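The Two Thousandth Computer

By the time Evdokia Mavromatis came to work at Bevari, they had been taking computers apart for most of a year, and putting them back together, and taking them apart again, and the place had the feel of a kitchen where the same soup has been on the stove since the holidays. Evaristo Nava showed her where the coats went. Then he showed her the good chair, and the bad chair, and told her very kindly that hers was the bad chair until February.

"You steer," he said, "and the arm follows, and the machine remembers how you did it. One time through is one example. The people at Benítez want 2,000 of them before they'll let it try alone."

"And how many are there?"

"More than 1,000," said Evaristo, who knew perfectly well what the number was but had been brought up not to boast.

She had spent 19 years repairing sewing machines in Tillevstead, in a shop so narrow that customers had to back out of it, and she had supposed (her daughter had supposed it too, and had said so at dinner) that it would be of no use to her whatsoever in a job like this one. But hands are hands. On her first morning she pulled a memory stick so gently that Evaristo came over to see whether she had fallen asleep, and on her second she got the drive out and into its slot in the tray while humming, and he went and fetched her a cookie from the tin he kept behind the manuals.

What troubled her was the mistakes. She would come in a little crooked, feel nothing at all through the handle, of course, and have to back off and come in again, and each time she reached for the button that threw the whole example away. She must have thrown away a week of them before Evaristo noticed.

"Oh, no, no," he said, and he sat down in the good chair and rolled it all the way over to her, which took a while, as it had one wheel that disagreed with the others. "Those are the ones I like best. If it only ever sees you get it right, what is it going to do the first time it gets it wrong? It'll just sit there, poor thing. Let it see you miss. Let it see you think it over and try from the other side."

She thought about that on the bus home, and again while she was doing the dishes - her mother had taught her to sew in much the same way, now that she came to consider it, ripping out seams right there at the table in front of everybody and never once apologizing to the cloth.

So she stopped pressing the button. She missed, and waited, and tried again, and when she got to the end of one she wrote a line in the notebook, because the form on the screen had a box for notes that only held a few words and Evdokia had never in her life had only a few words. Card came up stiff, rocked it toward me, then away. Went in too fast, my fault, was thinking about lunch. 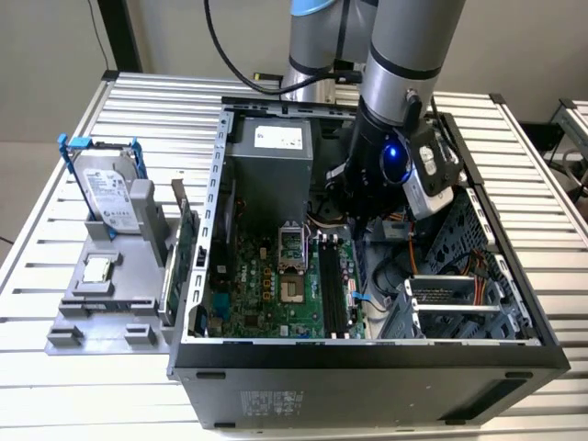

The notebook filled up by spring, and she started another. Evaristo took to reading it with his coffee. He said it was better than the newspaper, and he had a cousin at the newspaper.

They reached the end on May 14, 2026, a little after lunch, with the radio going. Benítez had sent over a young man from Zekison, who did something with the software and wore a very nice sweater, and he asked if the last example might be a clean one, for the record. Evdokia said she would do her best. She took hold of the handle, breathed out, brought the arm down over the board, and missed.

The young man looked at Evaristo, and Evaristo looked at the radio. She backed off a little, thought it over, and came in from the other side.

"Keep that one," said Evaristo, and he got up to find the cookies.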